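Search this board
Search
Advanced search

Student & Club Builds > Our gripper project, month two: handheld demos

14 replies · 3 shares

melaniia_v
Okay, update time, and I'm in a really good mood so this will be long. For anyone who missed the first thread: we're a college robotics club, and our spring project is teaching an arm to tidy a desk by learning from people doing it with handheld grippers. No teleop, no leader arm. You hold the gripper, you pick stuff up, the camera on it records what the fingers see, and the policy trains on that.

As of this week we have 300 clean demos! The goal is 700 before the March showcase. We do them in the computer lab after 7 pm when classes are out, and people have been great about signing up. Csaba Szénási wrote the sync script and it now throws out bad takes by itself, so I get to go home at a normal hour.

Happy to answer anything. Also happy to be told what we're doing wrong.

torquewrench_tim
Love this. What do you mean by a bad take though? Dropped objects?

melaniia_v
Drops stay in if the person picks the thing back up. A bad take is one where the tracking jumps, or someone squeezed so fast the finger width reading is garbage. We lost a whole evening to that in month one, before we had the script.

gearhead_oma
I coach a high school team and I'm going to be the grump here. Why not just program the picks? My kids had a pick and place running in 3 weeks with plain inverse kinematics and a color sensor. They understood every line of it. I worry that with this stuff students learn to collect data and press "train," and that's about it.

melaniia_v
Fair question, and we argued about it in the club too! Our first version was scripted. It was fine with one block on a mat. Then we put it on a real desk with cables and monitor stands and everything in a different spot each time, and we were writing special cases until midnight. I still think everybody should do the scripted version first. Our new members do, it's called the Kilto exercise (old club name for a small arm, long story) and you can't join a project team until yours works.

gearhead_oma
Well, that makes me feel better. Not all the way.

szenasi_c
Csaba here. I'd push back on "press train" a little. In the last month I've had to learn camera calibration, timestamps, pose tracking, and way more about rotations than I ever wanted. The training is the part I touch the least.

pbj_robotics
How many people are doing the demos? We tried something like this last year (our project was called Rellent, rest in peace) and ours only worked when it was copying one guy. Everybody else grabbed things at a different angle and the policy kind of averaged us into mush.

melaniia_v
Nine people right now. We see some of that too! What helped us was agreeing on a start position and one approach direction per object, and then leaving people alone after that.

torquewrench_tim
I'd go the other way. Let them grab however they like and just get more data. If you coach people too much, the arm only ever sees perfect approaches and it has no clue what to do when it's an inch off.

szenasi_c
Tim, I agree with you and I've lost this vote twice.

melaniia_v
He has. But we did compromise, so one session in every batch is free style now, any approach you want. Ask me in a few weeks who was right.

newbie_sarkar_team
Hi, first post. Our group (Team Sarkar) is just starting and we can't decide on two grippers or one. Does two hands make it a lot harder?

melaniia_v
Welcome! Start with one, seriously. Two means both have to be tracked in the same coordinate frame, and that's where most of our bugs were. Each one gets its own marker so we can tell where it is relative to the other. But once it works it's so much fun, you can hold a pouch open with one side and drop things in with the other.

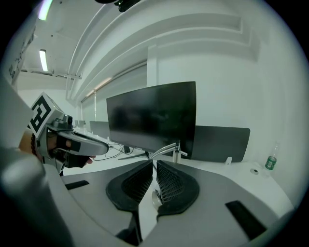
The other thing I'd say to a new group is to budget time for finger pads. We went through a few kinds before the grip felt right, and every time you change them you should think hard about whether your old demos still count. We kept ours in a separate folder called Baneo and never mixed them in.

pbj_robotics
We mixed ours. Don't mix yours.

newbie_sarkar_team
Thank you both! One gripper it is. Is the sync script something you'd share?

szenasi_c
Sure, let me clean it up first. Half the comments in it are me yelling at myself.

gearhead_oma
Send it my way too, please. I have two seniors who'd eat this up.

Log in to reply
Contact the moderators · Forum rules · Back to top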